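Prustitz Wrestling School – progress report on the Camargo grant
Saturday, June 22, 2019
Prepared by Edivaldo Barbosa, head trainer

Training

The beginner class has kept its Tuesday slot and the advanced class still runs on two evenings a week. We have 31 people enrolled. The beginner group is where the growth has been, and most of the new names came in after the May open day.

Silvana Mendonça took over the advanced class when Maltetti left for the touring season. She has moved it away from high spots and toward chain wrestling, selling and calling a match in the ring. A few of the students complained at first. Their matches on the last card were slower and easier to follow, and the crowd stayed with them.

We dropped the separate promo class. Mic work is now the last half hour of every advanced session, with each student cutting one promo on a subject drawn from a hat. Attendance at the old class was poor and we should have made this change sooner.

Ring and equipment

The new ring boards and padding paid for in the first installment are in use. The old canvas has been kept for practice. We still need turnbuckle covers for the show ring. The ones that arrived from Weltadia were the wrong size and went back, and the refund has come through but the replacements have not.

The ring truck passed its inspection after new rear brakes. That repair was not in the budget you approved. We covered it from merchandise money and are not asking the grant to pay it back.
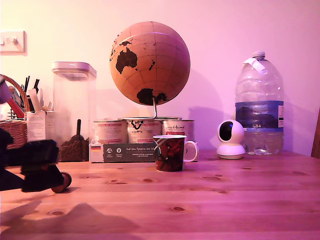

Shows

We ran 2 cards in this period, both at the Prustitz hall. The first drew 213 paid. The second sold out at 400, helped by the cage match in the main event and by a student discount at the door. Concessions went to the hall under our agreement, so none of that income appears in our figures.

The women's title tournament started on the second card and will finish in the fall. Four of the eight entrants came through our own classes. One first-round match had to be changed on the day after a travel delay – Silvana stepped in and worked it herself, which was not planned and should not be counted as a regular booking.

Safety

There was one injury to report, a separated shoulder from a missed catch on a dive to the floor. The student was treated at the hospital the same night and is attending class as an observer until cleared by a doctor. We have stopped all dives by students in their first year. Every trainer now holds a current first aid certificate.

Money

Spending on training is in line with the plan. Show costs ran over because of extra security for the cage match, and ticket income covered the difference. Receipts are attached in the order you asked for last time.

Next period

Turnbuckle covers, a second crash mat, and a decision on whether to tape the fall shows. Camargo asked for a quote on a two-camera setup and Silvana is getting it. We would like to have the next installment before the hall deposit is due – please let us know if the usual form is still the right one to send.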